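Siltarham Bench Clear-Up Set: README

14 stars · 3 forks · 2 watching · Share

Please read the Lid Fault section before you train on anything. If you only read one section, read that one. If you were going to read none, it is the one with the stuck gripper in it.

What you get

Siltarham is a set of 3,000 episodes of a robot arm tidying small objects off a fabric-topped table and into a lidded bin. Each episode has chest-height colour video, joint positions, gripper opening, gripper motor current, and a one-line label saying what the operator reckoned happened. The labels were typed at the time and have not been improved since.

The set was recorded by Abelardo Condori and Samran Paisan at Sustura, on the bench we call Castaño. The controller is Boltow, our own, and any unkindness about Boltow in this file is therefore directed at ourselves.

Layout

episodes/ has one folder per episode, numbered in recording order
labels.csv has episode number, outcome, operator initials, notes
faults.csv has every stop, with the timestamp and the cause where we know it
splits/ has train, val and a third file named quarantine

Outcome is one of done, partial, stopped or abandoned. "Abandoned" covers everything from a lost network connection to lunch.

The Lid Fault

From episode 492 to episode 723, Boltow believed the bin lid was somewhere it wasn't.

The bin model in the planner has two states, open and closed. In July we swapped the bin for one with a taller lid and updated the closed shape. The open shape stayed as it was, which meant that once the lid was up, the planner had it ending well below where it really ended. Anything above that line was free space as far as Boltow was concerned, and Boltow is fond of free space.

For most of the run this did no harm. Paths from the front of the table never went near the lid. Paths from the back did, and the gripper would brush the lid on the way over, the lid would rock on its hinge, and the episode would carry on and be labelled done. You can see it as a small bump in motor current if you go looking. We did not go looking.
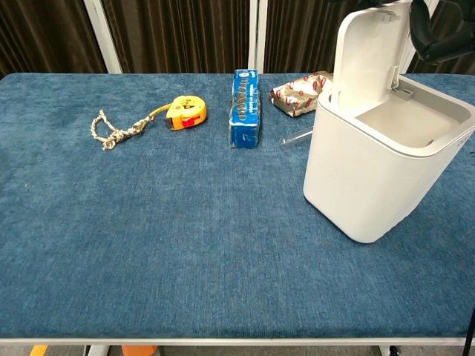 Castaño bench, lid open, gripper above and behind it. Bin still empty.

Episode 723 is where it stopped being cute. The gripper came down behind the lid with the fingers open, one finger went either side of it, and the close command was sent. The arm then tried to travel to the drop point with the lid held firmly in its hand. It took the bin along, and a fair bit of whatever was near the bin.

The force limit should have stopped the arm straight away. It had been raised to 350 (raw controller units, don't ask) while we were sorting out a separate problem with false stops on the fabric, and it had never been put back. Samran hit the e-stop. He was within reach of it and paying attention, and neither of those is a safety system.

No one was hurt. The hinge was replaced. The finger pads were scuffed but passed inspection, and they are the same pads used for the rest of the set.

What we changed

The open lid now has its own measured shape in the planner, with a margin on all sides. Swapping any fixture means measuring it in every position it can be in, and a second person signs the sheet.

The force limit is read from a locked file at startup. Boltow refuses to run if the value differs, and prints a message Abelardo wrote while annoyed. We have left the wording alone.

Grasp checks now compare finger opening against the expected object. A lid is thinner than a tape measure, so this would have caught 723 before the arm moved off.

Known problems that we haven't fixed

Foil wrappers. The depth estimate on crumpled foil is poor and the gripper sometimes closes on air beside it. These are labelled partial if something else made it into the bin, which flatters us.

Cords and lanyards. Boltow plans for the body of an object and ignores whatever trails off it. A lanyard hanging over the bin rim still counts as done. Filter on the word "trailing" in notes if you disagree.

Thin clear objects are under-detected throughout.

Using the quarantine file

All episodes from 492 to 723 inclusive are listed in splits/quarantine and are left out of train and val. They are good for fault detection work and bad for teaching an arm where to put its hand. If you merge them back in, your policy may learn to stroke the lid on the way past. Ours did, and it was quite tender about it.

Reporting errors

Open an issue with the episode number and the timestamp. Label disputes go to Samran, planner complaints to Abelardo.

6 comments · 2 shares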